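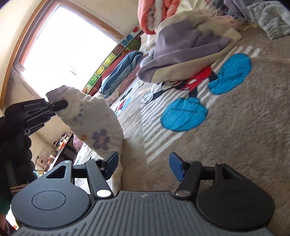 Pillow handling with the two hand-held grippers, children's bedroom, Zatstead site.

Inga home tasks project: progress report for February
Prepared for Fustura by Archana Rana

Summary

Recording went well for the first half of the month and badly for part of the second. We planned 3,418 bedding recordings and finished February with 1,724 that pass our checks. A further 788 were made but have been set aside because of the fault described in section 2. We also had one minor injury, covered in section 3. Spending is within the agreed amount, but we will need more time on the bedding work and I set out the request at the end.

1. Work done

The bedding tasks are now split into pillows, single blankets and mixed heaps. Pillows were the first group to be finished at Zatstead. The Brelby flat was used for single blankets only, as the bedroom there is narrow and two people cannot get round the bed with the equipment.

Operators work with a gripper in each hand. Most of them got used to pillows within a morning. Mixed heaps take longer, and the recordings are more varied in quality. Thick covers tend to slide out when they are lifted from one corner, so we now ask operators to take a second hold before they lift. I would expect the heap recordings to improve in March as a result.

2. Fault: finger position readings

In the third week the person checking the recordings noticed that the finger opening in the data did not match the video. The left-hand gripper was shown as partly open while its fingers were plainly closed on the cloth. The error was small at the start of a session and grew as the session went on. It went back to zero when the unit was restarted, and this is why our start-of-day test had not caught it.

We opened the unit and found that a small screw holding the position sensor had worked loose. The sensor was turning slightly in its seat each time the fingers closed hard. Pillows and thick covers need a firmer squeeze than the kitchen items we recorded last autumn, and I think that explains why the fault had not shown up before. I cannot prove it.

What we have done:
The screw has been refitted with thread lock on both units, although only one was faulty.
The open and close test is now run at the start, at midday and at the end of each session, and the three results are compared.
All recordings made after the last test we trust have been set aside.

The repaired unit was then put through 200 full closes on a folded towel and the reading did not drift. It has been back in use for the last week of the month with no further trouble.

We are trying to recover the recordings that were set aside. The video is fine, so the finger opening can in principle be worked out again from that. A first attempt gave good results where both fingers were in clear view and poor results where cloth covered one of them - a common thing with bedding. I would rather not promise a number yet.

3. Safety

One operator at Zatstead had a finger nipped between the linkage arm and the body of a gripper while changing hands. The skin was bruised but not broken, and she carried on working after a short break. It was written up the same day.

The gap at the base of the arms is the obvious pinch point. When the hand holding the unit shifts forward, the fingertips come close to it. Operators have been told to put the gripper down before changing hands, and the instruction has been added to the first page of the handbook. We have also asked our workshop to cost a simple guard. An early version made from card got in the way of the arms at full opening, so it will need a proper design.

Loose floor coverings came up during the same review. Rugs in the rooms we use are now taped at the corners before recording starts. There had been no trip, but operators are looking at their hands most of the time.

4. Effect on the plan

The heaps will run on into March and the wardrobe tasks will start later than agreed. Brelby is available to us for the extra period at no added cost. Zatstead is not confirmed - the family would like the children's room back for part of the month, and I am waiting to hear which part.

5. Requests

Agreement to move the end date for bedding to the end of March.
Permission to use part of the repairs budget for a spare position sensor for each unit.
A decision on whether recovered recordings may count towards the total, or whether Fustura would prefer them delivered separately and marked as such.

The fault log and the injury note are attached as annexes A and B.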